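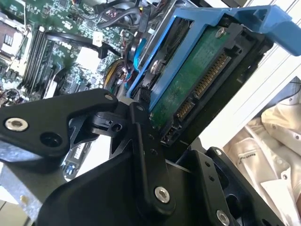
Petronella Van der Merwe wrote in after the last post to say that a wrist camera is wasted on drive removal, and that a decent force–torque sensor would find the carrier handle with its eyes shut. She asked why we were still training on pictures at all. It is a fair objection, and I promised a proper reply once the second round of runs was in.

The short version is that touch tells you very well when you have arrived and very badly where to go next. Our task is to take a 3.5-inch hard drive in its plastic carrier out of an opened computer and put it in a tray. There are cables near the drive, and a search by contact tends to find those first. A loose wire gives almost no force signal until it is already hooked round a finger link.

**What was trained**

The policy takes the wrist view, the joint positions and the gripper opening. It outputs a short chunk of end-effector motions, and we execute the first half of each chunk before asking again. There is no separate detector for the drive, the carrier or the cables. The first version, which I will keep calling Goltard because that is the name of the branch, was trained on 300 demonstrations by teleoperation. Nighat Shaikh and I recorded them between us, and our styles differ enough that you can tell from the trajectories who was driving. She approaches slowly from the handle side. I come in high and correct late.

After filtering, 274 demonstrations were left. The others were dropped for three causes: a dropped drive, a stall in the teleoperation link, or a grasp on the carrier rail that worked but that we did not want copied.

The second version, Wogan, uses the same 274 and adds corrections. We ran Goltard, took over by hand whenever it looked like going wrong, and kept only the segments from the takeover to the next stable state. That gave 2,320 short segments. They are tedious to collect and cheap to store.

**What changed**

Each version had 200 trials, with the start pose and the computer's position on the bench varied by the same script. I am leaving the success rates for the write-up, as we are still arguing over how to score a trial where the drive comes out but lands on its edge in the tray. The failure types are settled, and they are more useful anyway.

Goltard failed mostly in the last stretch of the approach. At that range the gripper's own links take up a large part of the view, and the policy had seen very few examples of being slightly off at close quarters, as neither of us is slightly off for long when driving. It would close beside the handle, lift, and carry on towards the tray with nothing in its fingers.

Wogan does this much less. It backs off, shifts sideways and tries again, which appears in the corrections hundreds of times and in the original demonstrations hardly at all. Its most common failure is dithering: two or three retreats in a row, then a timeout.

**On Petronella's point**

We did try adding wrist force as an input, late on and without much care. The loss went down and the behaviour did not improve. My reading is that the policy learned to use force as a clock, since contact always came at the same stage of a demonstration. Masking the force channel at random during training would be the obvious thing to test. Where I agree with her completely is the extraction itself. Once the carrier is held, vision adds little, and a compliant pull with a force limit would be simpler than anything we have trained.

So the next version will probably be split, with a learned approach and a scripted pull. Nighat dislikes the split on the grounds that the handover needs its own test for "held", and that test is where the old Plerness cell spent most of its faults. We have a candidate using gripper width and motor current. It is wrong when a cable is caught along with the handle.

Remaining jobs, in the order I expect to do them:

- rerun the force version with masking
- record corrections that end a run of retreats, to deal with the dithering
- fix the tray scoring rule before any more trials
- move the logs off the Amivus machine, whose disk is nearly full

Comments are open as usual. If anyone has a reliable test for a held part with a cable caught beside it, I would like to read it.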